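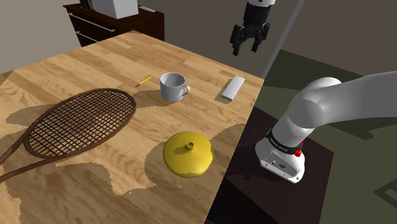
How does a robot learn to pick up a mug? It can practice on a computer first. Dalonel is a kit for schools that lets you try this yourself.

The kit is a program. It draws a room with a table, a robot arm and everyday things such as a mug, a pencil and a tennis racket. None of them are real, so nothing can break.

The arm ends in a gripper with two fingers. You tell the gripper where to go and when to close its fingers. Then you press Run and watch. If the mug tips over, press Reset and change your plan.

Dalonel has 21 lessons. The first 3 are about moving the arm up, down and sideways. Later ones ask you to pick up thin things, like the pencil. A pencil is harder to grab than a mug, and you may need many tries.

One school license costs $245 a year and covers up to 400 students. You do not need a real robot. Teacher Lucie Petrenko uses it with her fourth graders, who work in pairs and take turns at the keyboard.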